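In Praise of the Colander

By Branwen Ruddock

I'll say it plainly: the colander is the best thing in the kitchen, and we treat it terribly. We spend 275 dollars on a knife and talk about it at dinner. The colander gets shoved under the sink with the dish soap.

Mine came from Laryea, a housewares store that had a bin of them by the door last December. I went in for a pie tin. I came out with a colander and forgot the pie tin, and I have been pleased about it ever since. I rinse berries in it. I drain pasta in it, obviously, and salt eggplant in it, and once I carried 13 lemons home from my neighbor's tree in it with water from the hose still dripping down my leg (a fine walk, I recommend it!).

What gets me is the holes. A bowl is a lovely thing, but a bowl just holds whatever you give it. A colander makes a choice. Somebody sat down and decided how big each hole should be, and whether the rows should run in rings or in a grid, and how far up the side they should climb. Too big and your rice goes down the drain. Too small and you stand there jiggling the thing while the noodles go to mush. I have owned both kinds and I'm still annoyed at the second one.

And color! For years every colander I met was stainless steel or that sad off-white. Now they come in green — a soft, minty green, like the good ice cream — and I think it changes how people treat them. My sister keeps hers out on the counter full of peaches. My own kitchen is small, so mine hangs from a nail by the window, and in the morning the sun comes through and throws dots all over the wall. I've let coffee go cold looking at those dots.

There is a case against, and I've heard it. They take up room. Food gets stuck in the holes. A friend swears by her folding strainer, which stores flat behind the cutting boards, and she is welcome to it. I want a colander with a real rim and a real shape, one a kid can put on the table and fill with play food and understand right away. Kids always get it. Give them a toy banana and something with holes in it and you can finish a whole phone call.

So take yours out from under the sink. Wash it properly, hold it up to a window and have a look. 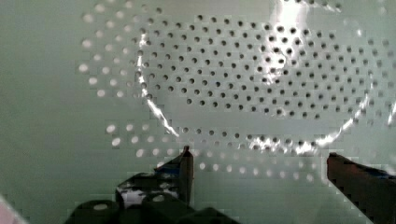
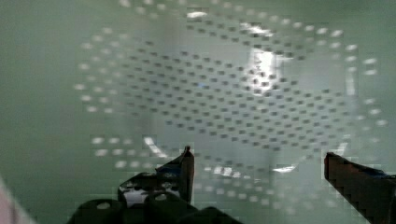
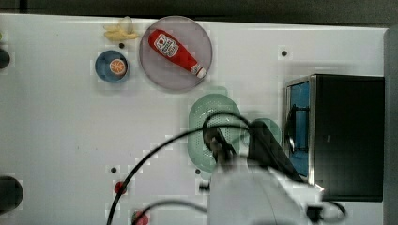

Rows of little holes, and a good deal of green.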